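From: Cha
To: fusum-list
Subject: Re: [fusum] Fasting for the spring tide walk, and the old route to Jindoritz
Date: Friday, 9:14 pm

Dear list members,

I read the message below three times before I answer, because English is my third language and I do not want to be unfair to somebody by mistake. I hope my tone is friendly. If it is not, please blame my grammar.

The earlier message said:

> I have now gone through the parish accounts for Drurnstead and I can
> find no payment to a ferryman after the harvest. To me this settles the
> matter. The people of Drurnstead walked to the market at Jindoritz over
> the hill all winter, and the "winter ferry" is a story that was made up
> later for visitors. The inn sign is modern. The song is probably modern.
> I would suggest that we take the ferry out of the draft for the booklet
> and give the space to the hill road, which at least left some stones.
>
> Also, could whoever has the folder with the toll receipts please say so?
> I have asked for it before.

First the easy point. The folder with the toll receipts is with me. I am sorry. I thought I had written this to the list in August, but I find the message still in my drafts. There are 59 receipts in it, and I have put them in order by the number in the corner, not by the date, because on many of them the date cannot be read. I can bring the folder to the next meeting or I can send it by registered mail, whichever is preferred. I would not like to put it in normal mail.

Now the ferry. I agree that the parish accounts have no payment to a ferryman after the harvest. I have looked at the same pages. But I do not think that we can conclude so much from it. The parish paid the ferryman only for carrying parish things: the grain for the poor, the priest when he had to go to Jindoritz, and one time a bell. All of this happened in summer. If an ordinary person wanted to cross in winter, this person paid from the pocket, and such a payment would not come into the parish book at all. So the silence in the book tells us about the parish and very little about the river.

There is also the question of the hill road. I have walked it in January, from the Drurnstead side, with good boots and no load. It took me the whole of the morning to reach the chapel, and from there it is still the same distance down. A person with a basket of eggs or with a pig would need to leave in the dark and would come back in the dark. It is possible. People did harder things. But the market in Jindoritz opened early, and the receipts show that people from Drurnstead paid their stall fee in the first group, before the people who lived much closer. I do not understand how they could do this over the hill in snow. With a boat I understand it.

I want to mention three of the receipts in particular, for those who have not seen them. Number 12 is for "one stall and the landing." Number 31 has the words "by water" in a different ink, so I trust it less. Number 44 is for a woman with geese, and somebody has added on the back a small sum "for the lantern." I believe that the lantern was on the landing stage, and that it was lit only in the dark months, but I cannot prove it. If somebody knows another meaning for "the lantern" in the market language of Jindoritz, I would be very glad to hear it. In my own region it was also a name for a kind of tax on inns, so I keep this possibility open.

About the song I have no strong opinion. The melody is surely not old. The second verse has a word for the ferry pole which I have not met in any other place except in the speech of the oldest people on the Fusum side, and it would be strange if a modern writer invented exactly this word. On the other hand, a modern writer could have had a grandmother. I think we should print the verse and say plainly that we do not know its age.

The inn sign is modern, yes. I know the man's shop where it was painted. There was an older sign before it, but I never met a person who could tell me what was on it, and I have asked many.

So my proposal for the booklet is the following. We keep the ferry, but we make the chapter shorter. We change the title from "The Winter Ferry" to "Was There a Winter Ferry?" We put the argument from the parish accounts first, in the words of the person who made it, and after this the receipts. The reader can decide. The hill road gets its own pages as was suggested, and I am happy to give my notes on the stones. I have measured the distance between the ones that still stand, and they are not regular, so I do not think that they are milestones. I think they are only there to show the way in fog.

If we do this, the chapter on the ferry would have 3,843 characters with spaces in my present version. The printer told us that one page takes a little less than this, so something must go out. I would take out the paragraph about the price of rope.

One small correction also to the draft map. The landing on the Jindoritz side is drawn below the mill. It should be above it. Below the mill the bank is almost 50 paces of soft mud at low water, and no one would unload geese there. Also the name "Fusum" is written two times on the same side of the river, and I believe that the northern one should be "Fusum Meadow."

Please tell me before the next meeting if you do not agree with the new title, so that I can change the file in time. I will be away from my computer on Sunday but I can read messages in the evening.

With kind regards to all,

Cha

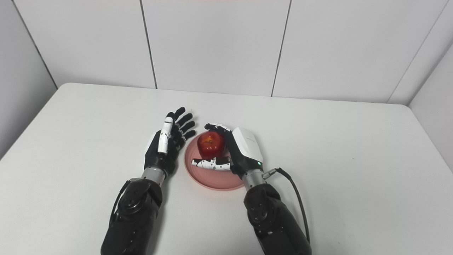
Pink plate on a white table.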